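Robots draw a crowd at Dadport open day

The queue for the Gelel workshop in Dadport stretched down two flights of stairs on Saturday, which is further than most queues in Dadport get. The firm had opened its doors for the first time, and 400 visitors came up to see robots handle the sort of thing most people lose at the bottom of a bag.

At the bench was a two-armed machine working with an apple, a folded umbrella and a face mask in a thin white pouch. The mask drew the biggest audience. Soft, thin things are hard work for robots, as staff explained several times over the afternoon to children who felt they could do it quicker.

Gelel says its machines practised on 635 household objects over the summer, and that umbrellas remain a sore point. The work is paid for in part by Lehtinen, the packaging group, whose interest in thin plastic is easy to understand.

Jalldale Council sent a party of councillors, who asked whether the arms could be taught to fill potholes. They were offered tea – poured by a person.

A second open day is planned for September, with room for 800. Tickets are free but must be booked.

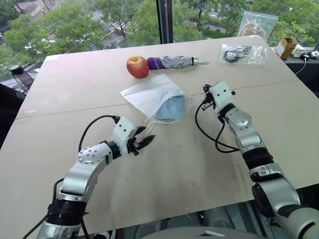

Why is a face mask harder for a robot to handle than an apple?

An apple keeps its shape when it is gripped, while a mask folds, stretches and shifts with every touch, so the robot has to keep working out where it is.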